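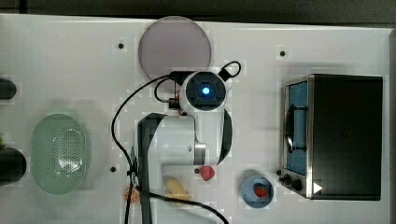 Figure 3. White robot arm with a lit blue LED, seen from above.

3.2 Signatures and the question of workshop hands

The Costham landscapes were signed in two ways. The earlier canvases carry a full surname in the lower left corner, painted wet into the ground colour. The later ones carry only a monogram, added once the varnish was dry. Of the 20 works in the Dunmore inventory, 14 bear the monogram, and it is this group that has caused most of the trouble over authorship. The inventory gives no names for the assistants, and the account book from the Birley studio breaks off in September, shortly after the move to the larger premises.
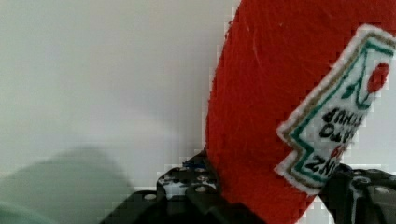

When did the monogram replace the full signature?
The change falls between the first and second Dunmore sales, and no canvas sold after the second carries the surname.

Brushwork is a weaker guide than lettering. The foliage in eight of the monogrammed works is built up in short, loaded strokes over a thin brown layer, but the same handling appears in signed pictures from the Birley years. A pupil trained in the studio would have learned it early – and would have had no reason to give it up. We have therefore treated foliage as evidence of training only, and have left it out of the comparison in section 3.3.

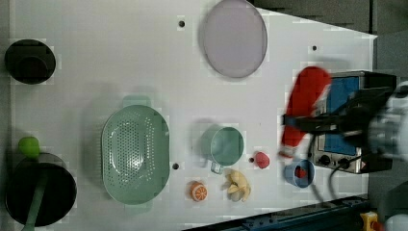 Kanako Yokoyama objects that this sets the lettering too far apart from the painting, as a monogram put on after varnishing could have been added by a dealer and would then say nothing about who held the brush. On her reading the group should be split by ground layer alone.

Ground samples are available for only part of the group, and two of them were taken from areas of later filling.

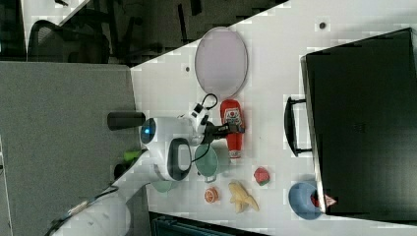

The remaining samples show a lead white ground with a little charcoal black, laid in a single coat. It matches the ground of the signed Nivivau view, for which the purchase of the canvas is recorded. We take this as support for a shared source of prepared canvas, though a local colourman may have supplied other painters in Costham as well.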